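Sorting task for a student arm project: how many demonstrations per item?

Posted by Imogen Mapplebeck in Student Projects and Clubs
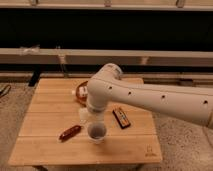

Our club meets on Saturday mornings and is preparing an entry for the Grusport student challenge. The arm must pick up a named item from the table and place it in the bowl. The members have recorded 66 demonstrations to date, of which 37 concern the cup. The remainder are divided among the other items. The cup is now handled well in practice, but the arm frequently closes beside the black package when the package lies at an angle.

I would be grateful for advice on two points. Should the students record an equal number for every item before training again? And is it acceptable to leave the other items in place while one is being demonstrated? The entry is due in August.

Putano

With regard to your first point, equal numbers are a reasonable starting place, but the variety of positions matters more. When I supervised a school team, most of our early recordings began with the item in nearly the same spot, and the arm learned the spot. Please ask the students to turn the package by a different amount before each recording and to write down the angle. Thirty well-spread recordings of the package would be of more use than a further set of the cup.

On the second point, the other items should remain on the table if they will be present during judging. Their positions should also be changed between recordings – otherwise the arm may come to rely on them.

Nillamix

Use more data. Our team had 1,883 recordings by the end and had no difficulty.

Pal

I agree with Putano on the angles. I would add that the wrist should be checked before anything is recorded again. Our arm had a small error in the last joint, and it was noticeable only with flat, narrow items. A cup is forgiving in this respect. We lost 2 weeks to new recordings before a student thought to run the calibration routine.

Kindly report the result here once the members have tested it.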